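Concertina buttons sticking in the cold - worth a repair or am I doing something daft?

Posted in Instruments and Upkeep by Precious Abella, 9 Sep 2026 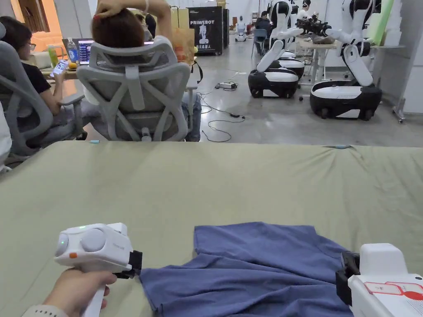

Urszula Kozłowski wants to know first of all whether it's the same buttons every time or whether they take turns, so I'll put that in before I get going. It's the same ones! Three of them, all on the left hand side, all on the row nearest my palm. The right hand is fine and always has been.

Right, the full story. I bought a 30 button Anglo second hand in February from a chap in Flornmont who was clearing out his spare room. It's a Lambrakis, the sort with the wooden ends and the six-fold bellows, and I absolutely love the sound of it. It's reedy and a bit honky and it makes the dog leave the room. I'd been learning on a borrowed one for ages and this felt like a proper instrument.

It played beautifully all through the summer. Now the mornings are chillier and I keep it in the back bedroom, where the heating's off, three of the buttons go down and don't come back up, or they come up so slowly that the note carries on after I've finished with it. You get a lovely drone you didn't ask for. If I play for a bit it mostly sorts itself out, and then next morning it's back again.

I haven't opened it. I've got the right size screwdriver and I've watched other people do it, but I'm nervous of the end bolts, one of which looks a bit chewed already. I did think of a tiny drop of oil down the side of each button (my neighbour swears by Nuvow spray for everything from hinges to bike chains) but something told me to ask first. Is it springs? Is it damp? And do I have to send it away? The nearest repairer has a long list and I've got a session to play at!

Urszula Kozłowski

Don't oil it, please please don't oil it. I did that with my first one and the oil crept down on to the pads, the pads went gummy, and I ended up paying for a whole new set on that side. Put the spray back in the shed.

From what you say I'd bet on the bushings. Your buttons go through holes in the wooden end, and on a lot of boxes there's a little ring of felt round each hole. Felt and wood both swell when the air's damp, and an unheated back bedroom in autumn is damp even when it doesn't feel it. If the hole was a bit tight to start with, that's enough to grab the button. It loosens up as you play because your hands and the room are warming everything. A weak spring usually gives you trouble all year round, and often you'll hear the note whispering when you pull the bellows with nothing pressed.

So before you undo anything, move it! Keep it in its case, in a room you live in, away from the radiator and not on an outside wall. Give it a fortnight. Mine lives under the stairs with one of those little humidity packs and I've had no bother for years.

If it's still sticking after that, the end does have to come off, but it isn't frightening. Draw round the end on a bit of card and poke each bolt into its own place as it comes out, because they don't always like being swapped about. Lay the end down on a towel so you don't scratch it. Then press each bad button from the side and look for a shiny patch where it's been rubbing. Sometimes the peg at the bottom has just hopped out of its little hole and the whole button is leaning over, and then it's a five minute job and you feel very clever.

Leave the chewed bolt till last and go gently. If it won't turn with firm pressure then stop, and let the repairer have that one.

Eduardo Manalo

Mine does this, different make. I just play it more.

Charito Cruzado

I agree with nearly all of that but I wouldn't rule out the springs completely. Second hand boxes get all sorts done to them. When I opened up mine (bought the same way, from an advert) somebody had put in 14 springs that didn't match the others, and the soft ones were all together on one side. They'd just about cope in warm weather and then give up when the felt thickened.

You can check this without a spare part in the house. With the end off, push each button down with one finger and compare it with a good one next to it. You'll feel the difference straight away. If a spring is only a bit lazy you can open out the arm a touch with fine pliers, tiny amounts, then try it again. I snapped one by being greedy so do buy a spare or two first. I got 12 from Runus and they came in a jiffy bag within the week.

When you put it back together, do the bolts up a little at a time going across from one to the opposite one, and stop when they're snug. Over-tightening is probably how yours got chewed!

And take it to the session anyway. A warm pub will free it up by the second tune, and if it drones, play something in that key.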